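Unit 4 handout: Bimanual handling of soft goods
Robotics Practicum, Pondton
Prepared by Sorcha Ó Súilleabháin

4.1 Scope

Unit 3 dealt with rigid parts and a single arm. Unit 4 moves to two arms and to items that change shape when touched. The task family is called Cisach in the lab sheets and in the grading script. It has three tasks: belt out, belt in, and fold. Read the whole handout before booking bench time. The station software, Trolach, is the same version used in Unit 3, and your login carries over.

4.2 Terms

An episode is one continuous recording from the start pose to the release pose. A regrasp is any opening and closing of a jaw on the item after first contact. The holding arm is the one that keeps the garment in place; the working arm moves the belt. The roles may swap during an episode, but log each swap in the notes field.

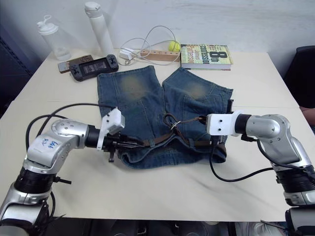
Belt tasks are graded separately from folding. A belt has some stiffness along its length and very little in twist, so the pose of the free end tells you little about the part still inside the loops. Plan from the loops outward. With the shorts laid flat and the waistband toward the front of the table, the belt runs left to right between the grippers, and a slack section can rise in an arc beside the right jaw as it does here. Treat that arc as stored length. If the working arm pulls before the arc is taken up, the first few centimeters of motion do nothing at the loops, and a controller that uses gripper travel as its progress measure will report a false advance. Small hardware on the belt, such as the metal ring near the center, should be marked in the item sheet as a possible snag point.

4.3 Procedure

Home both arms and check that each cable has slack through the full wrist range. Lay the garment flat. Start the episode, make first contact with the holding arm, then bring in the working arm. Keep jaw force at the Unit 3 setting for leather and one step lower for denim alone. A failed grasp is not a reason to stop recording. Stop only for a cable catch, a joint fault, or an item leaving the table.

Each team records 40 episodes of belt out and 40 of belt in. Discard nothing. Label failures with the codes in Appendix B. An episode with more than 12 regrasps is scored as a failure even if the belt ends in the right place.

4.4 Data

The shared set from earlier terms holds 3,636 episodes, stored under Egan on the course drive. It may be used for training but not for the reported test score. State in your report which part of it you used and how you chose it.

4.5 Report

Four pages, due in December. Include success rate per task, regrasps per episode, and one failure examined in detail with joint traces. Plots need units on both axes. Code goes in the team repository, tagged unit4.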